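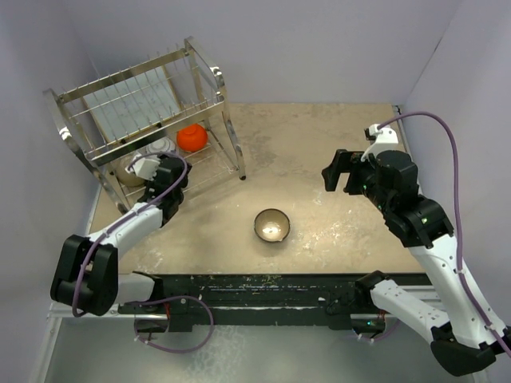 Noemí Hinojosa learned to make marmalade from a neighbor who never wrote anything down, and she has spent a good part of her adult life trying to get it onto paper. She is patient about this, the way she seems to be patient about most things, and when I asked her where a batch begins she thought it over for so long that I wondered if she had heard me. "With one orange," she said at last. "You buy one and you take it home and you live with it a little. You put it down wherever there's room, on the dish rack, on the lower tier under the plate prongs, it doesn't matter, and you look at it every time you go by. A bright one with a bit of shine to the skin, that one I'll cut open. If I like the smell of the peel, I go back and buy the rest."

We met at her house on Cervantes, where she has lived long enough to have planted and lost two lemon trees and to be doing rather well with the third. She had set out toast before I came and kept making more of it the whole afternoon, and I'm afraid I kept eating it. Her marmalade is darker than what you find in a store, and bitter in a way that takes a bite or two to get used to, and then you find yourself looking around for the jar.

The neighbor was Tonantzin Bautista, who lived next door in Brescombe when Noemí was a girl and who cooked by ear. "By ear, I mean it," Noemí said, laughing. "She would be in the other room with her sewing and she'd call out, 'Turn it down, it's talking too fast!' And she was right, you know. When the sugar is nearly there the bubbles get heavy. They plop. Before that they hiss. I was seven and I thought she was a witch, and I wanted very badly to be one too."

I asked whether she had ever used a thermometer. She has one in a drawer, a present from her son-in-law, Ezequiel Contreras, and she speaks of it with great courtesy. "He worries about me," she said. "So I used it, and I wrote down what it told me, and that went in the book for people who don't have a Tonantzin. But I still put a saucer in the freezer. You drop a little on the cold saucer, you push it with your finger, and if it wrinkles, you're finished. If it runs, you go back to the stove and you don't get cross about it."

The book is a slim one, 118 pages, with a good many of them given over to peel. Noemí has opinions about peel. She likes it cut by hand, thin but not all the same, and she soaks it overnight with the pips tied up in a square of old pillowcase. Her friend Damián Pacheco, who typed up the manuscript from her notes, tried to talk her into trimming that chapter and got nowhere. "Damián said, 'Noemí, it's four pages on a knife,' and I said, 'Well, then they will know about the knife.'" She poured us both more coffee — it was my third cup, I think, and she was well ahead of me — and went to find the knife so I could see it. It's a small thing with a worn handle, and it was her mother's.

She printed 100 copies the first time, mostly for family and for the people who buy her jars in May, when she clears the shelves of the winter's cooking. Those went faster than she expected. There has been some talk of a bigger printing, as many as 2,000, and she isn't sure how she feels about it. "That's a lot of people to be responsible for," she said. "What if they burn it? I've burned it. Tonantzin burned it, once, the week her sister got married, and she made us all eat it anyway."

I wanted to know if that was in the book, and she said no, it was private, and then she said I could put it in here if I liked, since Tonantzin would have enjoyed the attention.

Toward the end of the afternoon I asked what she would tell someone making a first batch on their own. She said to make a small one, on a day with nothing else in it, and to use the widest pot in the house. Don't double the recipe. Warm the jars before you fill them. Let the pot sit for a quarter of an hour off the heat, so the peel settles through the jelly and doesn't all float to the top. "And give the first jar away," she said. "If you keep it, you only look at what's wrong with it. Somebody else will just put it on their toast."

She sent me home with a jar wrapped in a dish towel, and told me to bring the towel back.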